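Where do you even start when every room has stuff on the floor?

Asked by Yusri Osman, 6 answers, 112 views

We moved in September and I still have papers and odds and ends all over the floor. I sweep one corner, get distracted by a crate of things that belong somewhere else, and then it's bedtime. Does anybody have an order they do this in?

Answer 1
Just get a robot vac lol

Answer 2
Pick up first, sweep second. Set a timer if you have to. I do the bedroom before anything else so at least I can sleep in a tidy room.

Answer 3 (most helpful)
I was in the same boat last year! What worked for me was one room at a time, with the dustpan and a bucket coming along with me - no walking back to the kitchen trash for every little scrap of paper. Anything that lives in another room goes in a plastic crate by the doorway, and I don't let myself empty it until the floor is clear.
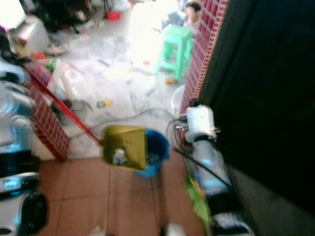

I also unplug whatever cords I can and coil them up before I sweep (ask me how many times I've tripped). Then I go from the far wall toward the door, dump the pan, and only after that do I mop. It took me most of an afternoon the first time and now it's pretty quick.

Share (6) | Comments (3) | Print | E-mail this page

Related questions
Best mop for marble floors?
How do I clean grout on terracotta tile?
Storage crates that stack
What to do with old paperwork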